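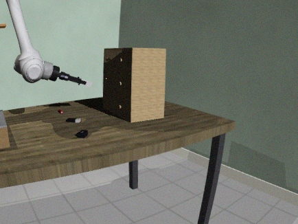

Figure 4. Arm in the simulator, tool level, tip short of the box.

4.3 Approaching the box

Complete sections 4.1 and 4.2 first. Your team should have the Gravby scene open and the arm responding to the jog keys.

1. Open the Motion panel and set the speed to Slow. Leave it there for the whole section.

2. Press Home and wait for the status line to read Ready.

3. Jog the arm down until the wrist is just above the level of the tabletop. Use the side view to check the height.

4. Turn the wrist so the tool is horizontal and the tip points at the dark face of the box.

5. Jog forward in small steps. Stop while there is still open air between the tip and the box, as in Figure 4.

6. Save the pose as APPROACH, all capitals. The scoring script looks for that name and will skip a pose called Approach or approach1.

7. Pick one of the three holes in the dark face and jog up or down until the tip is level with it. Save this pose as ALIGN.

8. Run HOME, APPROACH and ALIGN in order. If the arm stops partway, read the last line of the log before changing anything.

Note: The small objects on the table are part of the scene. Do not delete or move them. A changed scene file will not load on the scoring computer.

Note: Ristia club accounts allow 1,000 saved steps per project. Old test runs count toward the limit, so clear them from the History tab.

Caution: Do not use Jump To for steps 3 through 7. It ignores collisions, and a pose that only works with Jump To gets no points.

If the tip goes through the box

Collision checking is off. Open Settings, then Physics, and check Solid Objects. Reload the scene and start again from step 2. Poses saved with checking off must be saved again.

If the view is lost

Press V to return to the default view. The arm does not move when the view changes.

Before you go on

Have a mentor (Shirley Hiebert or Teodor Haugland) watch one full run and initial your team sheet. Section 4.4 covers the insertion move and is worth 100 points.

Revised 12 September 2024, M. Yoon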